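Visita técnica ao festival Sondora: montagem, som e operação de palco

A visita começou às 9h de terça-feira, pela portaria de serviço do recinto, quando a montagem do palco principal já estava na fase de ensaio de carga. O Sondora é um festival de rock e metal com dois palcos alternados, e a organização abre a montagem a um grupo pequeno de técnicos e imprensa especializada antes da abertura de portas. O percurso teve quatro paragens: estrutura e rigging, sistema de PA, régie e zona de backline. O relato segue essa ordem.

Estrutura e rigging

O palco principal é uma cobertura de duas águas com torres de apoio ao chão e lastro em blocos de betão. A suspensão estava concluída do lado esquerdo; do lado direito faltava subir a última linha de motores. O ensaio de carga faz-se por linha, com leitura de célula em cada ponto, e o valor registado é comparado com o cálculo entregue pelo projetista. Duas leituras saíram acima do previsto na ponte traseira, onde vai o pano de fundo da banda cabeça de cartaz. A equipa baixou a ponte, redistribuiu os cabos de alimentação, que estavam todos concentrados numa ponta, e repetiu a leitura. O processo demorou 79 minutos e ocupou a maior parte desta paragem.

O limite de vento está afixado junto à escada de acesso, com três patamares: aviso, descida dos painéis laterais e evacuação da cobertura. A decisão do segundo patamar cabe ao diretor técnico, sem consulta prévia à produção. Em festivais desta dimensão é frequente essa decisão passar por mais uma pessoa, e perde-se tempo.
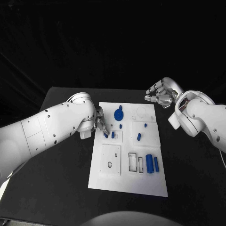
O plano de rigging em vigor era a versão revista em maio. As folhas em papel estavam na bancada do chefe de montagem, com as alterações marcadas à mão, e existia uma cópia digital atualizada ao fim de cada turno. Perguntei qual prevalece em caso de divergência. A resposta foi o papel, até ao fecho do turno -- depois disso, a cópia digital.

Sistema de PA

O sistema foi fornecido pela Rerum, que assegura também os operadores. A configuração é convencional: dois conjuntos principais em linha, dois laterais, subgraves em arco à frente do palco e uma linha de atraso a meio do recinto. A particularidade está no arco de subgraves, atrasado eletronicamente para abrir a cobertura nos lados e reduzir a energia na direção das habitações a norte.

A medição foi conduzida por Rafail Chrysikopoulos, engenheiro de sistemas da Rerum, com microfones em posições fixas e varrimento sinusoidal. O primeiro alinhamento deu uma quebra audível na transição entre subgraves e conjunto principal, na zona central da plateia. A correção fez-se no tempo e não no ganho. Depois do ajuste, ouvimos o mesmo trecho de bateria em três pontos do recinto: junto à barreira, na régie e atrás da linha de atraso. A diferença tonal entre os dois primeiros é pequena. No terceiro perde-se definição no bombo, o que Chrysikopoulos atribuiu ao declive do terreno e tencionava rever à noite, com temperatura mais baixa.

O controlo de ruído para o exterior é contínuo, com um ponto de medição no limite do recinto e outro na rua paralela. Os valores chegam à régie num ecrã próprio. O operador da banda vê o mesmo ecrã, prática que convinha generalizar.

Régie

A régie está a 400 palmos do palco, segundo a unidade que o chefe de palco insiste em usar nas plantas, herdada do dono anterior do terreno. As plantas têm a conversão para metros em rodapé. A estrutura é de dois níveis: som em baixo, luz e vídeo em cima. Cada banda dispõe de espaço para uma mesa própria, e a do festival fica como reserva permanente, ligada e com cena base carregada.

A distribuição de sinal é digital, em anel duplo, com um multicabo analógico de recurso limitado às vozes, ao bombo e à comunicação. A lista de canais consolidada dos dois dias soma 641 linhas, incluindo reservas e retornos de comunicação. É uma folha longa, mas bem nomeada: a etiqueta no palco, a etiqueta na caixa e o nome na mesa coincidem. Testámos ao acaso dois canais de guitarra e um de sintetizador, e os três batiam certo.

A banda Hollon, que abre a noite do segundo dia, toca com sequências e clique. O computador de reprodução é duplicado e a comutação é automática por perda de tom piloto. Vimos a comutação ser forçada durante o ensaio: ouviu-se um estalido curto nos auriculares e nada no PA.

Backline e mudança de palco

As mudanças fazem-se com plataformas sobre rodas, preparadas atrás do pano e empurradas para a posição marcada. O tempo previsto entre bandas é curto, porque o segundo palco só cobre parte do intervalo. O inventário de backline comum tem 274 peças, entre amplificadores, colunas, ferragens de bateria e suportes, cada uma com etiqueta de código e posição de arrumação.

A bateria dos Dhanial foi o caso mais trabalhoso. O kit tem dois bombos, estrutura tubular e pratos suspensos, e não passa montado pela rampa. A solução adotada foi separar a estrutura em duas metades, com os microfones já fixos, e fazer a união em cima do palco com quatro abraçadeiras. No ensaio a que assistimos, uma das metades ficou desalinhada e foi preciso repetir. À segunda tentativa encaixou dentro do tempo. A marcação no chão vai passar de fita para tinta, para resistir à passagem das rodas.

A verificação de linhas é feita com a plataforma ainda atrás do pano, por auriculares, enquanto a banda anterior toca. Dois técnicos bastam: um percorre os microfones, o outro confirma na mesa de monição.

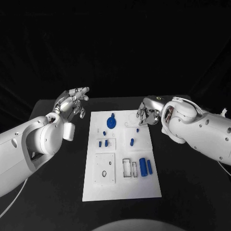

Notas práticas para próximas visitas

O acesso faz-se só pela portaria de serviço, com capacete e calçado de biqueira. Proteção auditiva é obrigatória à frente dos subgraves, mesmo durante a medição. O parque para visitantes fica do lado oposto ao palco e o caminho interior fecha quando há descarga de camiões, pelo que convém chegar antes das 8h30.

A organização envia a planta e a lista de canais a quem as pedir por escrito. O plano de rigging só pode ser consultado no local.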